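Protokoll vom Treffen der Einmachgruppe, 3. Oktober 2016

So, ich schreibe diesmal mit, also bitte nicht zu streng sein! Wir waren vier Leute und haben gleich mit den Gläsern angefangen, weil das seit Mai liegen geblieben ist. Beschlossen: Wir nehmen nur noch klare Gläser mit Schraubgewinde und weiter Öffnung, da kommt man mit dem Löffel und der Bürste gut rein (die engen aus Plaltancombe gehen zurück). Jedes Glas wird vor dem Füllen leer auf den weißen Tisch gestellt und einmal gegen das Licht angeschaut, ob noch Schlieren dran sind. 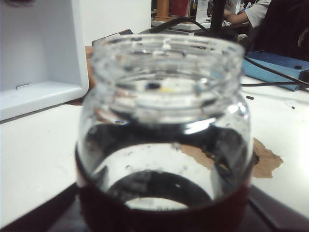 Deckel fehlen uns noch 22 Stück, die bestelle ich bei Nwosu, die Kasse gibt das her. Länger geredet haben wir über die Tischplatte. Der braune Fleck geht mit Spüli nicht weg, ich probiere es bis zum nächsten Mal mit Natron, eine Wachstuchdecke wurde mit 2 Stimmen dafür und 2 dagegen vertagt. Ach ja, und bitte die Krümel nach dem Kochen wegwischen, auch die kleinen schwarzen!

Birnen oder Quitten zuerst? Offen. Ich bin ja für Quitten.

Neueste Beiträge
Apfelmus für Fudcombe: wer fährt?
Etiketten, die wieder abgehen
Protokoll vom Mai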